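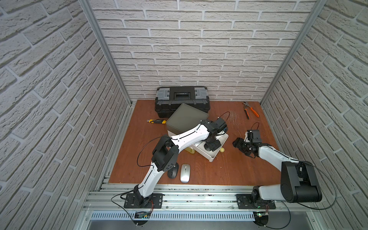

Okay, slide one, and I start with the club itself: we're the Zisville robot club, we meet at school, and our project is called Joo. We began in April with 8 students and one big goal, which was to teach two arms to tidy a desk. (Pause, let them laugh.) Then talk about the stuff on the table! The mice, the pliers with the orange handles, the little yellow ball by the drawer, all of it has to end up somewhere sensible, and every item wants a different grip. Ask the room which one they'd pick up first.

**Practice runs.** We logged 199 of them before the Virkisden meet. The students took turns driving and wrote every run in a notebook, even the embarrassing ones. Read two entries out loud, the funny ones with the sticky notes.

**What was hard**

- sharing space, because two arms love to bump elbows
- drawers (slow down here, people always ask)
- agreeing on what "tidy" means, we argued for nearly 2 weeks!

Last bit: plug the open evening on 10th June, sign-up sheet is by the door. Then questions.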